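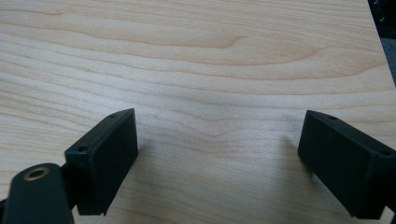
Photo: Yasaman Ahmadpour

My grandmother kept her bread recipe in her hands, which is a lovely thing to say at a funeral and a terrible way to pass on a recipe. I have been trying to make her rye loaf since April, and I think I'm finally close enough to write about it, although "close enough" is a phrase she would have taken up with me.

She called it Sunday bread even though she baked it whenever the last one ran out. It was dark and a little sour, with caraway in it, and it had a crust you had to lean on to get the knife through. We ate it with butter and salt, or with cold potatoes on top if there were any left from the night before (my brother still does this, and his kids look at him like he's eating a shoe).

What I had to work from was one index card and my mother's memory. The card says rye flour, white flour, water, salt, caraway, "the starter," and then "bake until done." My mother's memory says that there was molasses, except when there wasn't, and that the dough should feel like wet clay. When I asked her how wet, she said, "Well, you know. Clay."

So I started with the starter, because everything else was waiting on it. I mixed rye flour and water in an old pickle jar and left it on top of the fridge. For two days it did nothing at all, then it smelled like nail polish remover, and then one morning I came down in my socks and it had pushed the lid right off and was working its way down the side of the toaster oven. I was so pleased I took my coffee over and stood next to it for a while. I named it Brotov, after nothing in particular. It sounded like somebody's stern uncle, and it has turned out to have that kind of personality — it will not be hurried and it sulks if you skip a feeding.

The first loaf was a brick. I know everyone's first loaf is a brick, but I'd like credit for the full weight of mine. I had treated the dough like a white dough and kneaded it for ages, and rye doesn't want that. There isn't the same stretch in it, and all you get for your trouble is a sore wrist and a gluey mess up to the elbow. My neighbor Lungile Adams came by to return a casserole dish while I was picking it off my wedding ring with a toothpick. She bakes a good deal more than I do, and she told me to quit kneading and just stir it hard with a spoon, then wet my hands and shape it fast, before it notices. That was the best advice I got from anybody, and I'd read three library books by then.

The second and third were better on the outside and gummy in the middle. I was cutting them too soon. I know you're supposed to wait. My grandmother used to wrap hers in a dish towel and put it up on the high shelf where we couldn't get at it until the next day, and I always thought that was just her being strict. But a rye loaf really does need the night to settle, and when I finally managed to leave one alone for 15 hours or so, the inside had gone from something like putty to proper bread. I'd have managed longer, but my husband was hovering.

Then there was the flour. I'd been using the medium rye from the supermarket, which is fine, but it was coming out paler than I remembered. Gert Botha, who I used to work with and who will talk about grain for as long as you let him, mailed me a bag of coarse dark rye from a little mill near where he lives now, and that changed things quite a lot. It drinks up more water than you'd believe. I kept adding and adding until I had a bowl of something you could have patched a driveway with, and I stuck my hand in it and thought, oh. Clay!

Since people do ask, I'll put down what I'm doing at the moment. In the evening I stir a good big scoop of Brotov into 200 grams of the dark rye and enough warm water to make a thick paste, and that sits out overnight under a plate. In the morning I add the rest of the rye, some bread flour, salt, a spoonful of molasses (I've come down on the side of molasses) and more caraway than seems polite. Stir it hard, scrape it into a greased loaf pan, smooth the top with wet fingers and let it rise until you see little pinholes opening up. It goes into a very hot oven for the first bit and then a moderate one for most of an hour. Tip it out and knock on the bottom. I can't tell you exactly what the knock should sound like, and I do hear my mother in that sentence.

I took half of the latest one over to her last week. She ate a slice standing up at the counter with her coat still on, and then she sat down and had another with butter. She said the crust was right. She said the inside was nearly right, and that her mother's had been a little more sour, and was I using the good salt? I said I didn't know there was a good salt. She's going to look for the name of it.

So there's another loaf rising as I write this, with a longer night behind it to bring up the sourness, and I've bought more caraway. If anyone reading had a grandmother who put mashed potato in hers, please write to me, because my aunt now swears that ours did and my mother isn't speaking to her about it.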